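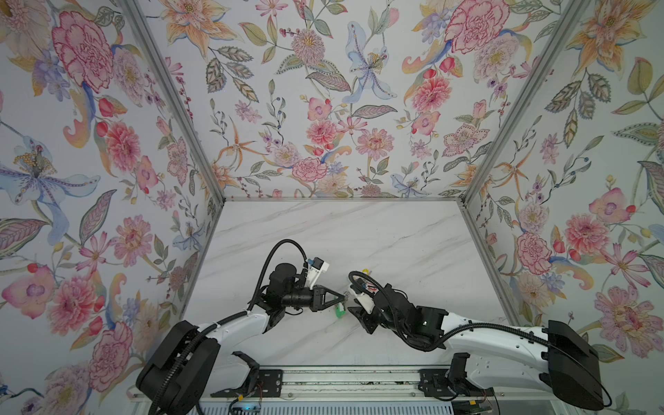
Two arms at the marble-pattern tabletop, floral panels behind.

Nendetti print timings, version 2

README and data card

Nendetti is a table of print job timings from office and home printers. It has 3160 rows, one per job, covering 49 printer models. Each job was sent from a laptop or a phone, and the time was taken from the moment the user hit Print to the moment the last page landed in the tray.

What is in the folder

jobs.csv -- the main table
models.csv -- one row per printer model, with type (laser or inkjet), connection options and rated speed
pages/ -- the test documents as PDFs
notes.txt -- remarks made during testing, lightly edited

Columns in jobs.csv

job_id: a plain number, never reused
model_id: matches models.csv
source: laptop or phone
link: usb, ethernet or wifi
doc: which test document was sent
duplex: yes or no
first_page_s: seconds to the first page out
total_s: seconds to the last page out
result: ok, jam, timeout or canceled

Jobs that jammed or timed out are kept in the table. Their total_s is blank, so filter on result before you take an average. In version 1 these cells held a zero, which pulled several of the averages down. If you have charts built on version 1, please redo them.

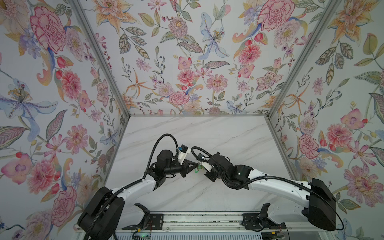

Sorensen Print and Device Testing Group

Test documents

There are three: a plain text letter, a spreadsheet with thin borders, and a slide handout with full-color backgrounds. The letter was printed on every model. The slide handout was skipped on mono lasers, and those models have no rows for it.

How the times were taken

Halldóra Nørgaard and Hazem Metwally ran the jobs by hand with a stopwatch app. Every printer was left idle until it went to sleep before the first job of a session, so the first job includes wake-up time. Later jobs in the same session do not. We did not add a column for this in version 2, but within a session the jobs are in order and the session breaks are listed in notes.txt.

Wi-Fi jobs all went through the same router, a Givia unit kept in the same room as the printers. Phone jobs used the system print menu where it worked and the maker's own app where it did not. 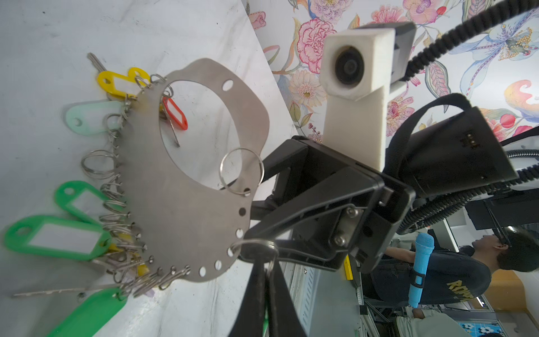
Known problems

The Drakico inkjets report a job as finished while the last sheet is still drying in the output path. We went by the paper, so our times will be longer than the ones in the printer's own log.

Rated speeds in models.csv were typed in from the spec sheets and checked once by Laiba Bangash. Where a sheet gave separate color and mono speeds, we kept the mono one.

Duplex was left at the factory setting. Some models ship with it on -- check the duplex column before comparing.

License and contact

Free to use and share with credit to the group. Send corrections to Refilwe Visser, with the job_id in the subject line. Anas Hegazy handles requests to add a model. The next update is planned for January.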